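How to Set Tire Pressures for a Track Day

Pressure is the cheapest adjustment on the car, and most people coming to their first few track days leave it alone all day. They set it in the garage at home, drive to the circuit, and go out. By the third lap the tires are well over where they should be and the car starts to slide at both ends. The method below takes one decent gauge, a notebook and a little discipline between sessions.

What you need

A gauge with a bleed valve. Mine is a Renix dial gauge. Whatever you buy, use the same one all day, because two gauges will often disagree by a pound or more.

A pump or a small air tank. A foot pump will do.

A notebook and a pen. Phones work too, but a pen is quicker with gloves half off.

Valve caps for all four wheels, and a spare or two.

Cold and hot pressure

Cold pressure is what you read when the car has been parked long enough for the tires to match the air around them. Hot pressure is what you read when you come straight off the track. The hot number is the one that matters for grip. The cold number is only a way of getting there.

A road tire on a light hatchback may gain 5 to 8 psi over a hard session. A heavier car gains more. The tires on the outside of the longer corners gain the most, so at a clockwise circuit with mostly right-handers, expect the left side to read higher.

Step 1: Start from a known cold pressure

Check all four tires in the paddock before the first session, with the car in the shade if there is any. Start with the pressures on the door placard. Don't drop them yet. The first session is usually slow, often behind a lead car, and you want the sidewalls supported while you learn the track.

Write down the four numbers, the time and the air temperature.
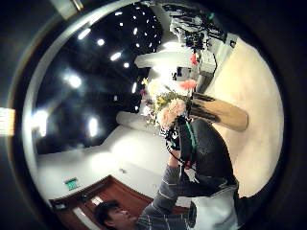 Step 2: Drive a full session and come straight in

You need at least four or five laps at a steady pace for the reading to mean anything. Take an easy final lap to let the brakes cool, but don't crawl. Park, leave the handbrake off, put it in gear and get to the wheels right away. Tires lose pressure quickly once the car stops, and if you stay to talk for ten minutes the reading is no use.

Measure in the same order every time. I start with the most loaded front and work across, then do the rears. At Lolmont that means left front, right front, left rear, right rear.

Step 3: Bleed to the target

For a 225 section road tire on a car of ordinary weight, I aim for 34 psi hot at the front and 33 at the rear. Your tire maker may publish a range for track use, and if it does, use that first. Let air out of each tire until it reaches the target. All four should now match side to side while hot, which means they won't match when cold. That is fine for the day.

If a tire comes in under target, add air in small steps and check again after the next session.

Step 4: Adjust for balance

Once the pressures are in range, you can use them to change how the car feels. Move one axle at a time, and only 1 psi at a time.

If the front washes wide in the middle of the corner, try 1 psi less at the front. If the rear feels loose on the way out, try 1 psi less at the rear. If the steering has gone vague and the outer shoulder of the tire is wearing past the little triangle on the sidewall, you have gone too low. Put some air back.

Shota Maruyama, who instructs at Barroso, had me run two sessions with no change at all before he would let me touch the gauge again. My lines were moving around more than the pressures were, and he was right to wait.

Step 5: Recheck after lunch

A 60 minute break brings the tires most of the way back to cold. Take another set of readings before you go out. These are your new cold pressures, and they are the numbers to start from next time at that circuit in similar weather. On a cool day in November you will need to start about 2 psi higher than in summer to reach the same hot figure.

Rain

In the wet the tires barely warm up, so bleeding them down as you would on a dry day leaves them too soft. Start 2 or 3 psi above your dry cold setting — the tread blocks stay open and clear water better.

Before you drive home

Pump all four back up to the placard pressure for the road and refit the caps. Check again the next morning with the tires cold, and look over the inner shoulders while you are down there.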